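Lever-arch binder

A lever-arch binder is a stiff-covered file for punched paper, opened and closed by a lever and held to be the natural home of documents too important to throw away and too dull to read. 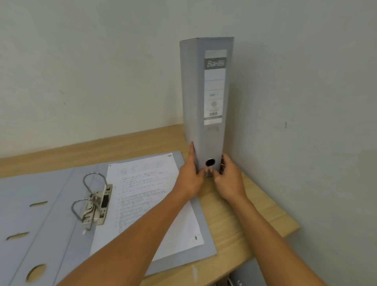 Catarina Moreira objects that this is unfair to the binder, which in her view has no opinion about its contents and would hold sheet music just as willingly.

Construction

The cover is usually heavy board folded into a front, a back and a wide spine. A metal plate fixed inside carries two rings and the lever. With the lever raised, the rings part and paper can be threaded on; with it lowered, they close, sometimes on the user. Many models have a round, metal-rimmed finger hole low on the spine, for pulling the file off a crowded shelf. Grey binders, such as the Bantex one shown with its label fields unfilled, are favored by offices that find beige too festive.

Labeling

The spine label is meant to be filled in before the binder is shelved. In practice it is often left until later, a period that Filipa Loureiro, in her household filing guide Claltura, puts at nearly seven years. She recommends a subject and a span of dates, and advises against the word "Misc."

Storage

Binders are stored upright, spine outward. An overfilled one bulges at the open side and leans on its neighbors. Loureiro's shelf plan allows 13 binders to a board 90 centimeters wide, a figure Lurdes Lobo calls generous to anyone who has kept their warranties.

Related forms

The ring binder is slimmer and has no lever. The box file has no rings and asks for no hole punch, and for this reason tends to contain batteries.

See also: Hole punch; Index divider; Suspension file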